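Sunday, May 6, 2018

Went in on a weekend again, against my better judgment. Danuta wants 455 good examples of the same small job before anyone trains anything, and we ended Friday with 186. I asked her where 455 came from. She said Joltance had used about that many. I asked if it worked for Joltance and she went to make tea.

The job is picking a thing up off the table and putting it down again a hand's width away. I have now done this so often that I've started doing it at home with the salt. Nicanor thinks the repetition is the point. I think we're teaching the model what one room looks like at two in the afternoon, with the light coming in hard through that window, and it will fall over the first time somebody pulls a shade. He wrote that down, to be fair to him. Whether he does anything about it is another matter.

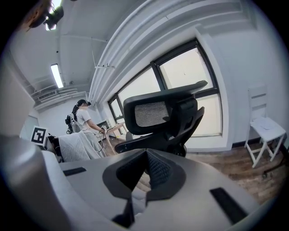 We did 30 before lunch and I threw out six. Danuta would have kept four of those. Her view is that a clumsy grab is still a grab, and the system should see some mess. Fine, but then who decides how much? Last March we let everything in and the thing learned to hesitate, beautifully, exactly like me on a Monday. Plesico called that "human-like motion" in their write-up. I call it copying my bad habits.

The headset gives me a headache after 20 minutes or so, and I notice my hands get lazy well before that. None of this is marked in the data. An example from the start of a session and one from the end go in the same folder with the same label - success, success, success.

Argued on the way out about moving to a second room. Nicanor says Manzano might lend us theirs. Danuta says after 455. I said by then we'll have 455 pictures of my patience running out, and she laughed, but she didn't change the plan.

Need to bring better tape tomorrow. Also ask who took the folding stool. Back at nine.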